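Cold brew concentrate: small PET bottles or a jug in the fridge?
Board: Drinks and Storage
Page 1 of 1

skustum
Posted 26 December 2021

I make cold brew concentrate at home and I am tired of decanting it from one large jug. The jug takes up most of the fridge door and the last third always tastes flat to me. I have 22 small clear plastic bottles with black screw caps left over from shop drinks. Plan is to wash them, fill them from a 600 ml jug, and take one out per morning.

Questions:
Does clear plastic matter for coffee kept in the dark?
Is there any point leaving headspace?
Will the caps hold a seal on reuse?

Torquil Matheson
Reply 1

Clear plastic is fine inside a closed fridge. Light is the concern on a worktop or a windowsill. Oxygen is the larger problem, and thin drinks bottles let a little through the wall. Over a few days you will not taste it. Over a month you might.

Fill high. The less air under the cap, the better. The exception is freezing, where you must leave room for expansion.

vamora
Reply 2

I would not reuse them at all. Single-use bottles are hard to clean properly. The ribs on the body hold residue on the inside and you cannot get a brush through the neck. Buy glass with swing tops and be done with it.

Ruairi Imrie
Reply 3

Disagree with vamora on the cleaning. Rinse at once after emptying, then warm water and a drop of washing-up liquid, cap on, shake, rinse twice. Drain upside down with the cap off. The trouble starts when a bottle sits for two days with a film of coffee in the bottom.

Do not put them in the dishwasher. They shrink, and the neck goes slightly oval, and after that no cap will seal.

vamora
Reply 4

And how many people rinse at once? I stand by glass. It can be scalded, which plastic cannot.

Shona Gunn
Reply 5

Glass in a rucksack is its own problem. I use plastic for anything leaving the house and glass for anything that stays.

On caps: the thread outlasts the seal. Test with water first. Fill, close, lay it on its side on kitchen paper overnight. If the paper is marked, discard the cap. I lost 4 caps out of my last batch that way.

skustum
Reply 6

Thanks. I had not thought of testing on the side. I also want to settle the cups. At present the coffee goes into whatever mug is nearest and the dilution is different every day.

Natnael Gebremichael
Reply 7

Use the same cup every time and mark the level once. A tall straight cup is easier to judge by eye than a wide mug, but a taper will mislead you: half the height is less than half the volume if the base is narrower. Measure with water, put a bit of tape on the outside at the right level, and stop thinking about it.

My ratio is one part concentrate to 4 parts water or milk. Torquil will say that is weak.

Torquil Matheson
Reply 8

It is weak. One to two.

Your point about taper is right, though. The error is small with a slight taper and only matters if you are filling to the middle.

Morag Forsyth
Reply 9

I went through all this in November. Reused bottle with a black screw cap, two plastic cups, one teal and one pink, so that mine and my husband's do not get mixed up. His is the pink one. The cups are the same size, so one mark does for both.

The barcode label near the bottom can stay on. I have stopped bothering to peel them, as the glue makes more mess than the label does.

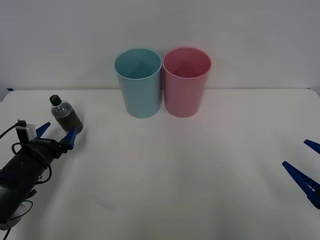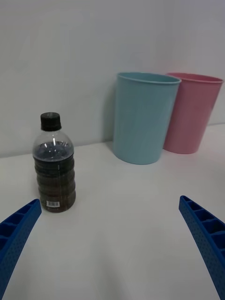
nassar
Reply 10

Morag, do you date yours? I write the day of filling on the cap in wax pencil. It comes off with a thumbnail and does not leave a mark. Marker pen on the body rubs off as soon as there is condensation.

Morag Forsyth
Reply 11

No, I just work from left to right along the shelf. New ones go in on the right. I might try the pencil.

vamora
Reply 12

Left to right works until someone else puts the milk away.

skustum
Reply 13

Going with plastic for now, water test first, filled high, wax pencil on the caps. I will keep the jug for brewing only. Ratio to be decided, starting at one to three.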